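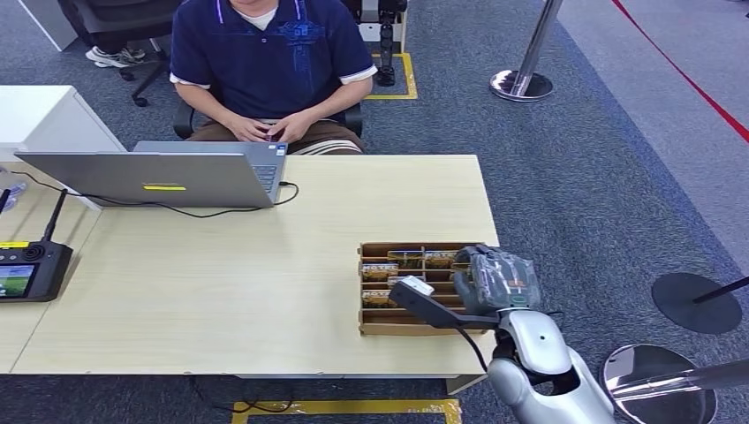 ok so I promised a thread on how I got through 2,876 old family letters and postcards without losing my mind, and it's been sitting in my drafts since August, so let's go

background: my grandmother kept EVERYTHING. when the house in Pravberg was sold, my cousins took the furniture and I took the paper. nine shoeboxes, a hatbox, and one of those accordion folders with the elastic all shot

I'm not an archivist. I took one weekend workshop years ago and I own a decent pair of tweezers. if you do this for a living please be gentle with me in the replies

first thing I did was nothing. I put the boxes in the spare room and closed the door for most of a winter. I kind of recommend it? I was too sad to be any good at it and I would've thrown out the wrong stuff

second thing was a mistake. I dumped the first box out on the bed to "get a feel for it." do not do this!! she had them bundled by sender, with string, and I wrecked her whole system in about four seconds

it took me three evenings to get that box back into some kind of order and I still have a little pile I call the orphans

so from box two on: one bundle out at a time, photo of the bundle with the string still on, then open it. pencil number on the back, bottom right corner, soft pencil, press like you're writing on a banana

the spreadsheet has six columns. number, date, from, to, where it was mailed, and one line on what it says. I started with fourteen columns. fourteen columns is how you quit by box three

the one line is the best part by the way. some of mine:
"wants the cake pan back"
"wants the cake pan back, second request"
"has bought own cake pan, is fine"

665 of the total are postcards, and I went through those first because they're fast and you get to feel like a genius. most say the weather is nice and the food is heavy. one from Astska just says "No." no greeting, no signature. I think about it all the time

the dates are brutal. people write "Thursday evening" or "same day, later" and that's all you get. postmarks help if they're not smudged. after that you're down to gossip. if the baby is teething in one letter and walking in the next, congrats, you've got an order

handwriting: you get used to it. my great-aunt's looked like a seismograph to me for the first ten letters or so and now I can read it faster than my own. if you're stuck on a word, skip it and read to the end of the page, then go back. it usually pops right out

if you're stuck on a language that's a different problem. a good chunk of mine are in a dialect my family stopped speaking two generations ago. I typed out what I could, letter by letter, and asked in a local history group. three people answered the same night and then argued with each other for a week over one verb. wonderful people, I love them all

supplies, since everybody asks. acid-free folders, a couple of flat boxes with lids, cotton tape if you want to tie things up again. that's it. I bought a fancy kit from Wainwright at the start and used the bone folder and the box, and the rest is in a drawer

take off paper clips and rubber bands. slide a bit of stiff plastic under a rusty clip before you try to lift it. old rubber bands turn into something like burnt noodle and you just have to pick at it

leave the stamps alone! I know. an uncle of mine cut the stamps off about forty envelopes when he was a kid and took the postmarks right along with them. so there's a whole stretch in there I can only date by who had the flu

scanning: I did 1,961 pages at 300 dpi before I found out the ones with faint pencil look a lot better at 600. did I go back and redo them? I redid the good ones. let the record show I have made peace with the rest

name your files with the number first. just the number. don't get cute. I have a folder from the early days with a file in it called "sad one about horse" and there are 2 sad ones about a horse

back it up somewhere that isn't your house. I've got one drive here and one at my sister's, and she has been told it is not for her vacation pictures

things I didn't expect: how much of it is about money. tiny amounts, who owes who for coal, who paid for the train. and how funny they were! my grandmother was not a funny person when I knew her, or I was too little to get it. at 22 she was a riot

also I didn't expect to read about people I knew being mean to each other. there's a run of letters from Arnitach, the summer of the big inheritance fight, that I read straight through at 1 in the morning and then couldn't sleep. I've scanned them. I haven't shared them with the cousins yet. still thinking about that one

if you've got a box like this and it's too much, do ten. pick ten, number them, write your ten lines, put the lid back on. I did most of mine in batches of ten with the radio going

happy to share the blank spreadsheet, just ask and I'll post it. and if anybody recognizes a recipe for something called "gray soup" with prunes in it, please, I have four letters praising it and zero instructions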